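6. Comparing Cameras Outdoors

By now you've had the Kurkel rover going up and down a hallway or a garage, and you've probably formed an opinion about which camera you like. Please hold on to it loosely for one more chapter. Indoors, the Reinholz and the Detard are hard to tell apart, and plenty of owners pick one, screw it down for good, and then wonder why the picture falls to pieces the first time the rover rolls from sun into shade. An afternoon on a quiet street will teach you more than a week on the carpet, and it's a pleasant way to spend an afternoon, too.

Before you leave the house

1. Charge the drive battery fully. The standard pack is 2370 mAh, and you want both cameras tested on the same charge level, so bring a second pack if you own one.
2. Check that the Dotolton controller is listening on port 1701. If you changed the port back in chapter 4, write the new one on a piece of tape and stick it to the lid.
3. Fit the first camera to the low front bracket with the two short screws. Finger tight, then a quarter turn more.
4. Wipe the lens with the cloth from the box — a shirt sleeve will do in a pinch, but it leaves lint.

CAUTION: The rover sits very low and drivers can't see it. Choose a street with next to no traffic, keep it close to the curb, and stay near enough to pick it up.

Choosing your stretch of road

Look for a straight street with bright pavement and at least one good patch of shade across it. Trees are ideal, palms especially, with all those spiky little edges in their shadows that give the exposure control something to chew on. A long wall down one side is handy as well, as it gives you a straight line to judge lens bend against. 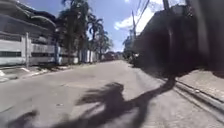 Can I run both cameras at the same time and save myself a trip?
The Dotolton has only one full-speed video input, so a second camera would drop to the slow channel and the comparison wouldn't be fair. Run them one after the other.

The first run

5. Set the rover down in full sun, pointing along the street, and wait for the status light to stop blinking.
6. Open the Camera page and set Exposure to Auto, Sharpening to Off, and Frame Delay to 200 ms. I know the delay feels sluggish. Leave it there for now, and we'll bring it down in chapter 7 when you're more at home with the steering.
7. Drive forward at walking pace, through the shade and out the other side. Try not to steer much.
8. Stop, press Save Run, and give the run a name you'll recognize later ("first camera, sunny side" is a perfectly good name).

NOTE: Some softness toward the corners is normal with either of these wide lenses and isn't a sign that you've mounted anything badly. If the middle of the picture is soft as well, loosen the lens ring, turn it a hair at a time, and lock it again.

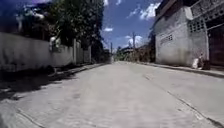 Kurkel Owner's Guide, Vol. 2, page 165

The second run

9. Switch the rover off before you unplug the camera. The connector is sturdy, but the video input doesn't like surprises.
10. Fit the other camera to the same bracket, in the same pair of holes. It's tempting to move it up a notch while you have the screwdriver out, but height changes the view so much that you'd be comparing brackets instead of cameras.
11. Put the rover back at your starting point and repeat steps 5 through 8 with the same settings.

If you can, make the two runs close together. Clouds wander, shadows creep along the pavement, and by late afternoon the same street may as well be a different one. When you go back over your saved runs, pay most attention to the joints and the darker marks on the road,

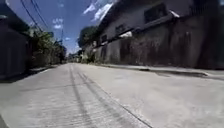
and to whether you can still follow them from right in front of the bumper out into the distance. The line follower in chapter 8 leans on exactly that kind of detail. After that, look at the sky. A camera that keeps the clouds and the pavement readable together is handling its exposure well, while one that turns either of them to plain white will need the manual setting.

12. On the Compare page, load both runs and press Play Together. Use the slider to line up the moment each run enters the shade.
13. Note which picture recovers sooner, and save your choice under Default Camera.

NOTE: If Play Together is grayed out, the two runs were saved with different Frame Delay settings. Go back to step 6 and repeat whichever run was off.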